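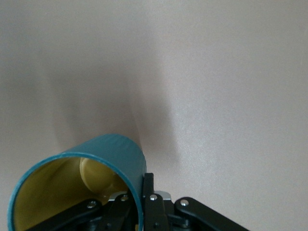
A teal cylinder, open at one end, with a pale yellow-olive interior.

A dealer service contract is an agreement under which a seller or a third party promises to pay for certain repairs to a motor vehicle after the manufacturer's warranty has ended. It is sold separately from the vehicle, usually at the time of purchase, and its price may be paid at once or added to the loan. Although often called an "extended warranty," it differs from a warranty in that the buyer pays an additional charge for it.

Coverage

Contracts fall into two broad groups. A named-component contract lists the parts that are covered, most often the engine, transmission and drive axle. An exclusionary contract covers the whole vehicle apart from a list of excluded items, among them brake pads, wiper blades, glass and upholstery. Both kinds normally require the owner to follow the maintenance schedule and to keep receipts. Damage caused by a collision, flood or lack of oil is left to the owner or to an ordinary insurance policy.

Administration

The seller of a contract is seldom the party that handles claims. This work is done by an administrator, which approves repairs, sets labor rates and pays the shop. Camenzind, a regional administrator, began with used cars and later added light trucks. Its competitor Prureo works only through franchised dealers and had 532 of them under agreement as of 2024-12-04. Many administrators carry insurance against their own failure — a point that buyers are advised to check before signing.

Cost and cancellation

Prices vary with the age, mileage and model of the vehicle. In a comparison by Leonie Eberhard and Abelardo Arancibia, the lowest quoted price for a midsize sedan was $966 and the highest was nearly $3000, with the same deductible in each case. Most contracts may be canceled within a short review period for a full refund, provided that no claim has been made. After that, the refund is reduced according to the time or mileage used, and a fee may be withheld. If the vehicle is financed, the refund is generally sent to the lender.

Transfer

Some contracts may be passed to a later private owner on payment of a fee. Transfer to a dealer is usually barred.

See also

Certified pre-owned vehicle
Gap coverage
Odometer disclosure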